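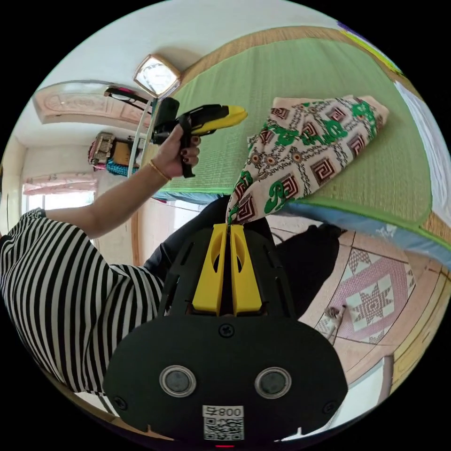
Aminu Nnaji
February 4, 2018

A thread on our equipment budget, because several people wrote to me after the last one and asked what we really spend money on. We are a small group and we collect hand-held gripper recordings of housework with cloth. The order has to go out before June.

First the main line. One complete gripper from Valley is 800 dollars. This includes the body, one pair of fingers and the mount. It doesn't include the case, the charger or shipping. I wrote 800 in my first plan as if it was the full price, and I had to write the plan again.

We will buy nine. I asked for more, and I still think I was right to ask, but with nine we can keep every home supplied and have one on the repair bench.

Fingers are a separate budget line for me now. Last year I put them under "small parts" and then I was surprised every month. Cloth is gentle for the fingers. The trouble is everything under the cloth: bed edges, woven mats, tabletops. The tip touches the hard surface first and you lose material there.

A full set of spare fingers with screws is 170 dollars from Cordier. Valley sells also a set, it is cheaper, but the screws in it are shorter than in our bodies. Please check this before you order. I didn't.

Somebody asked me why we don't buy the robot arms first and the grippers after. My answer is about time. An arm needs a table, a fence, a power line, a person who is trained on it, and a room where it can stay for months. A hand-held gripper needs a person and a bed with something to fold on it.

We do want an arm. The quote for the Galano arm is on my desk and it is good for 32 more days. I will not sign it with this budget. I prefer to ask for it properly next year, with the service contract inside the price and not as a surprise in month four.

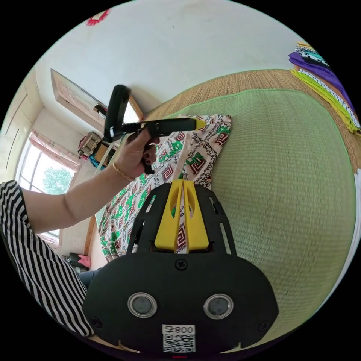
About working in bedrooms, for those who plan the same. Budget for the hours of visiting, with nobody recording. You have to talk with the family, find the outlet, see where the person can stand, see how the window light moves. In my old plan this time was zero. In the new one it is a full half day for each home.

Also budget for cloth. It sounds like a joke line but please put it. Patterned, plain, thick, slippery, old, new. We buy part of it at the market and the receipts are small papers which disappear, so now I take a phone photo of each receipt at the stall.

Question from the replies: "can two people share one gripper?" Yes, in one day. But the hand sizes are different, the strap is changed each time, and after some weeks the strap is the first thing that breaks. Straps are cheap. Order a bag of them together with the fingers, you pay the shipping only once.

Another one: "do you insure them?" Only the ones that travel to Caltthorpe. For the others I compared the yearly insurance with the price of repairing one body, and the repair was less. If your units go on airplanes your numbers will be different.

Labels. Please number everything on the first day, before a unit leaves the office, and write the same number in the spreadsheet, in the case and on the charger. We had two weeks of recordings with the wrong unit name and a colleague had to sort them by hand. That was her salary, so for me it belongs in the equipment costs.

What I took out of the plan: the second workstation, the printed training booklets, and the expensive cases. The soft bags are enough when you go by car. I was sorry about the workstation.

What I refused to take out: storage disks. Each time someone wants to make the budget smaller they look at the disks first. The recordings exist only once. I keep two copies, in two buildings, and both copies have a price.

Delivery times, as the suppliers told me this week. Valley: six weeks for the bodies. Cordier: ten days for the fingers, if they have yellow. Black takes longer, and I was told it is made only on request. I don't care about the color for the work, I only want the same color on every unit.

I will put the spreadsheet here when our office has approved it, without the names of the homes. If you see a line that is missing, tell me please. Last time it was the customs fee, and a stranger on this site found it for me in about five minutes.

Small correction to the post on fingers: the price of the Cordier set is before tax.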